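The Coaster Aisle
By Skerker
July
4 min read

1. Opening

The store on Mollar Road opened its shutters at nine. Stock control for the household section was assigned to one clerk, who had held the position for 20 months and kept a ledger with a column for everything that could be moved by a customer. Glassware was moved seldom. Coasters were moved daily.

The supplier was Grinetti. Grinetti shipped in cartons marked 1326, a code that referred to a warehouse bay and had no meaning once the carton was opened. The clerk copied it down anyway. The ledger had a column for that too.

2. The Discrepancy

On Friday the ledger and the shelf disagreed. A round set entered as sold on Tuesday was back in its place. The clerk checked the till roll, found the sale, and found no return. The set was dusted and left where it was.

The following week it happened again with a square set. The sale was on the roll. The set was on the shelf. The clerk wrote "present" beside it and underlined the word once, in pencil, so that it could be removed if the matter was resolved.

Donnelly, the firm that audited the branch, required an explanation for any item that appeared twice. The form allowed 38 characters. The clerk wrote "Item sold. Item here." and had room left over.

3. Observation

The clerk took up a position at the end of the aisle with a pricing gun and a roll of blank labels. The morning passed without event. A man compared two dustpans and bought neither. A child was told to put back a funnel.

At ten past four a customer stopped at the gray shelving, under the Special Offer tags. One hand settled on the edge of the upper shelf, a rose-gold watch at the wrist. The other went down to the perforated basket and closed on the orange coasters. 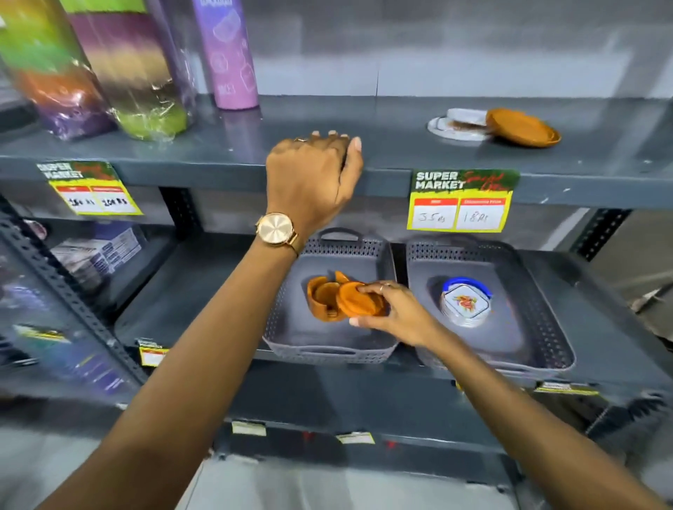 4. Entry

The clerk recorded the time and waited. From the end of the aisle it was not possible to tell whether the coasters were being taken out or put in. Both actions required the same grip. The clerk considered walking closer and did not.

When the aisle was clear the clerk opened the ledger to the coaster page, wrote "orange, round," and left the next column blank until closing.

Contact | Copyright Skerker | Back to top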